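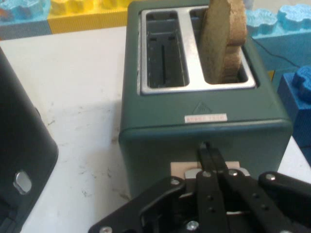
Cường Trịnh asks whether guiding the arm by hand would be quicker than remote control. Quicker, yes. It also puts your elbow in the recording, and the policy will learn to expect an elbow.

Handout 2: Demonstrating the toaster task

1. Pushing the lever. Line up the fingers before you press. Hesitate and the robot will inherit your doubts.

2. Working near the slots. Approach slowly. The bread sticks up and is easy to clip.

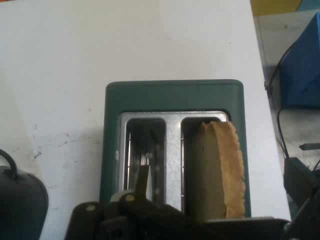

3. Moving between objects. Keep the cables slack and the bowl where it is.
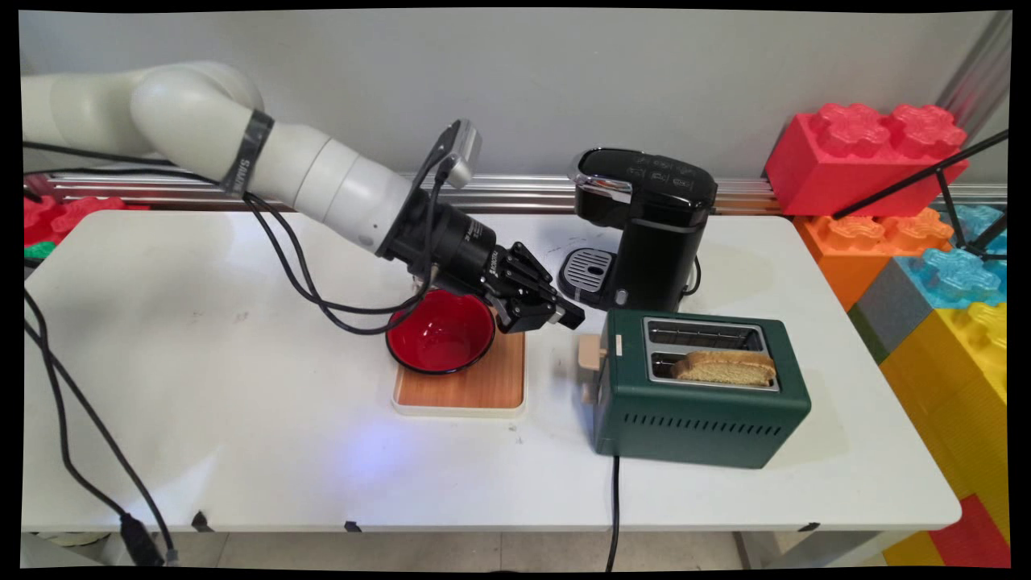 Record 14 clean runs each. Angharad Yorath grades smoothness — bribes in toast are not accepted.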